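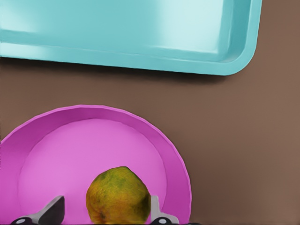 Caderno de simulação, janeiro, fim da tarde

Retomo as notas onde as deixei ontem, com o chá já frio ao lado do teclado e a promessa feita ao Ikhsan de escrever tudo antes de me esquecer. A tarefa continua a mesma: pegar no fruto que está no prato cor-de-rosa e pousá-lo no tabuleiro turquesa. Parece simples, e para uma pessoa é, mas já levamos uma boa parte do inverno nisto e ainda me surpreendo com as maneiras que a política arranja de falhar.

Correram hoje 455 episódios no Trenotero, todos com a câmara do punho e sem a vista lateral. Queria saber se a política se aguenta só com o que vê dali, porque a Éabha desconfia (e eu começo a dar-lhe razão) que a vista lateral estava a esconder um defeito de centragem. Em 123 episódios o fruto não chegou ao tabuleiro. Passei a tarde a rever esses um a um, o que cansa os olhos mas ensina muito mais do que a tabela.

O que mais se repete é a assimetria na descida. Um dos dedos fica quase a tocar na casca e o outro ainda tem folga. Quando a garra começa a fechar, o dedo mais próximo chega primeiro, empurra, e o fruto roda sobre o fundo do prato. Às vezes roda pouco e o segundo dedo ainda o apanha — fico sempre a torcer, confesso — mas se o toque é baixo de mais ele foge para a aba e a partir daí a política anda às voltas sem se decidir.

Experimentei duas coisas. A primeira foi acrescentar uma pequena correção lateral antes do fecho, calculada a partir da máscara do fruto na imagem do punho. Nos sete casos piores, que guardei como conjunto de tortura, cinco passaram a acabar bem. Poucos casos, eu sei, não tiro daqui conclusão nenhuma. A segunda foi baixar a velocidade de fecho, e essa ajudou menos do que eu esperava e tornou cada episódio bastante mais demorado. Deixei-a desligada por agora.

Dúvida que me ficou: a máscara sofre quando o fruto sai em parte do campo de visão, já na fase final. O centro calculado foge para cima, porque só conta a parte visível, e a correção vai atrás dele. O Ikhsan sugeriu congelar a última estimativa boa e usá-la até ao contacto. Parece-me sensato e dá pouco trabalho, fica para amanhã de manhã.

Outra coisa, mais para a Éabha: a casca manchada, amarelo e verde-escuro, continua a partir a segmentação em dois bocados de vez em quando. Com texturas lisas não acontece. Não quero trocar o modelo do fruto só para os números ficarem bonitos, prefiro que a segmentação aprenda a lidar com ele. Já pus a gerar mais de 700 imagens com variações de luz e de cor da casca, a ver se chega.

Por fazer:
congelar a estimativa e repetir os 455 com as mesmas sementes
separar as falhas por fase (descida, fecho, transporte, largada)
perguntar à Éabha se o atrito do prato ainda é o valor antigo
copiar os vídeos do conjunto de tortura para a pasta comum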